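In December I finally saw Mellano live. I have been listening to this band for 16 years, since the time I was learning English from song lyrics with a dictionary on my knees, and I never had the chance before. They do not tour much, and when they do it is always in some other country than mine.

The ticket was a present from my friend Nelly Carhuamaca, who is a bigger fan than me and will tell it to anybody. She has all the albums, also the strange one with the radio plays. We took the train to Howells in the afternoon and stood in line outside the hall for nearly 300 minutes. I know it is five hours, but Nelly said it in minutes the whole evening and now I do it too.

The hall is small. It was sold out, 797 tickets, the girl at the coat check told us this with much pride. We got a place in the second row on the left side, next to the speaker. Next time I will bring earplugs.

The support act was Dikano, a duo I did not know. Two sisters, one plays accordion and the other sings and does something with pedals. The first two songs were not for me, but then they played a slow one about their grandmother's kitchen and I had to look at the ceiling for a while. I bought their record after the show, so this is my review of Dikano.
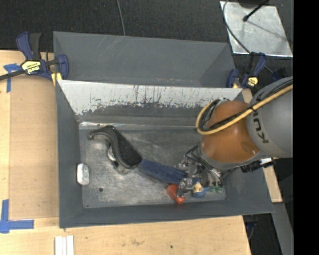 Mellano came on at half past nine, without any introduction. The lights went down and they just began with "Zollport," very quiet, only guitar and voice. I was sure they would keep this song for the end! People around me were singing already in the first line. The singer had a cold, he apologized for it twice, and in the high parts he let us do the work. I think we did it quite well, except the bridge, where everybody remembers the words differently.

They played 22 songs. From the new album there were six, and I must say they are better on stage than at home, especially the one with the long drum part. I missed "Paper Coat," which Nelly had promised me they always play. She was more upset about this than I was. On the way to the station she sang it for me from beginning to end, with the guitar solo, and a man with a dog crossed the street.

We missed the last fast train and took the slow one, which stops in every village. I came home at ten past two and could not sleep, so I made toast and listened to the Dikano record with the volume very low. The song about the kitchen is the fourth on side B. Nelly wants to borrow it, and I said yes, but only after New Year.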